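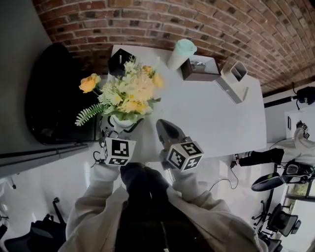

Home About Hair Skin Archive Contact

My hair and the water in Tomus

Since we moved to Tomus my hair has become a different hair. I want to write this down while I still remember the order of the things I tried. Two readers have also asked me by email why I don't write about shampoo any more, so this is the answer.

In the old flat I washed my hair every third day with whatever stood in the shower. It is fine hair, a bit wavy, dark blonde, and it comes down past my shoulders. It never gave me troubles. In Tomus, after maybe three weeks, the lengths became stiff and the roots looked as if I had put wax on them. The colour changed too. In the bathroom mirror it was only dull, but in daylight it had something greenish grey, like old hay.

My first idea was that I was washing it badly. So I washed it more, and this was a mistake. After each wash it was squeaky when wet and sticky when dry, which I did not know is possible at the same time. My second idea was that the conditioner was too heavy, so I stopped it completely. This was a bigger mistake. I could not get a comb through it for a week and I lost a good elastic.

It was the kettle that explained it to me. I was cleaning it with vinegar, as one must do here every Sunday, and I looked at the white crust and thought, well, I am pouring the same water on my head.

People who grew up here find this very normal. At work I mentioned it over lunch and everybody had a method. One colleague rinses with vinegar, one rinses with bottled water (in winter too, she warms it in a pot) and one has cut her hair short and says that this is the method.

I started with the vinegar. One spoon of apple vinegar in a big jug of water, poured over the hair after the shampoo, then rinsed a little. It helped, I must say it. The hair was smoother the same evening. But I have a sensitive nose, and on rainy days the smell came back. I sat in the tram and I was a salad. Also I am not sure it took away what was already there, it only made the surface nicer.

Then I went to Vaněk, the drugstore on the corner by the post office, where they have one long shelf of hair products and a lady who reads the labels together with you. She gave me the Fesen shampoo, the one in the flat white bottle, 150 ml. It is what they call a chelating shampoo. As I understand it, there are ingredients in it that catch the minerals so they go away with the water. A clarifying shampoo is a different thing, it is for oil and for styling products, and I had bought one of those before by mistake. If you look for the right one, read the back and find a word with EDTA in it, or something with phytate or gluconate. The front of the bottle will promise you anything.

How I use it:

I wet the hair for a long time, longer than feels necessary. I put a small amount at the roots and work it down with my fingers. I leave it for a few minutes and wash my face or clean the sink. Rinse, then a second time with even less. The second time it makes real foam, which my usual shampoo never did in this water.

After the first wash I was a little scared. The hair felt like straw, completely empty. It is normal, the lady had warned me, and she had sold me also a mask for afterwards. The mask is called Skutodero and it smells of almond and a little of floor polish. I leave it on under a towel for 40 minutes, although the jar says much less. I have tried the shorter time and for my hair it does not do enough.

When it was dry the next morning I went to the window. The hay colour was mostly gone. The waves were back also, not all of them, but the ones around the face.

Now the price. I paid 1,814 crowns for the shampoo, the mask and a wide comb together. I was angry with myself on the way home and I hid the receipt in a book. The shampoo lasts long, as you should not use it at every wash. I take it every second week and in between I use a mild one from the supermarket. The mask finishes faster. When this jar is empty I will try a cheaper one, so please write me if you know one without coconut oil. Coconut oil makes my hair hang like wet strings, I have never understood why everybody loves it.

Some small things I noticed in the meantime:

The shower filter was a disappointment. I bought one in March and the hair felt the same before and after. Later I read that most of these filters are made against chlorine and do very little for hardness. Ours now makes the water pressure weaker - that is its whole effect.

A cotton T-shirt is better than a towel for drying, for waves at least. I resisted this advice for years since it sounded like internet nonsense.

My hairdresser wants to know about the water before she puts any colour on it. She says the minerals can make the tone come out wrong, and she prefers that I do the Fesen wash a few days before my appointment. So if you have moved and your usual colour suddenly goes brassy or muddy, mention the new water to her or to him before you blame the dye.

And the scalp. Mine was itchy all winter and I thought it was the hat. It is calmer now, but I also bought a new hat, so I can't tell you which one it was.

Next time I will write about the hand soap, it is the same water and my knuckles have their own opinion about it.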